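How to Write Show Notes for a Nostalgia Podcast

Start with the recording open and a blank page next to it. Listen once at normal speed and write down the time whenever the subject changes. Skip the jokes for now. For a two-host show you will end up with a page of scribbles, and most of them can go.

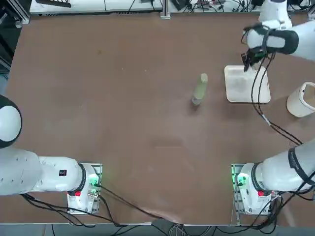 Next, check every year, song title and TV show the hosts mention. Memory slips, and listeners write in. Put corrections at the bottom under the host's name.

Keep the finished notes under 700 characters and paste them into the episode description. Save the longer version for your site.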